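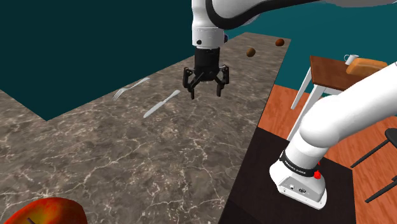
Two-finger gripper for cutlery: Furer or Plirer?

yledesma
Hello all. I am comparing two gripper models in simulation, on the same white arm, with a knife and a fork lying on a marble-pattern counter. After 171 tries with each, the Furer fingers miss the fork 19 times and the Plirer fingers miss it 10 times. The knife is easy for both. Is the difference real, or is it my friction setting?

duan_bench
Probably friction. What value do you use for the fingertips? The default is too kind to flat metal things.

yledesma
I use the default, for both. I did not think about it – thank you.

Ga-eun Moon
I do not agree with duan_bench. The fork is thin and close to the surface, so the shape of the tip matters more. We tried the Plirer on a real table in August and it was also better with forks. With apples I saw no difference at all.

duan_bench
One real table is not much proof. Also the price is 1,799 for the Plirer. I would not pay this for nine forks.

Ga-eun Moon
It depends how many forks you must pick :) Yolotzin, do you approach from straight above? Try to turn the wrist so the fingers close across the handle.

yledesma
Yes, from above, but the wrist angle is random. I will fix the angle first, then change the friction, and run both again in Testeo. I can post the numbers on Wednesday.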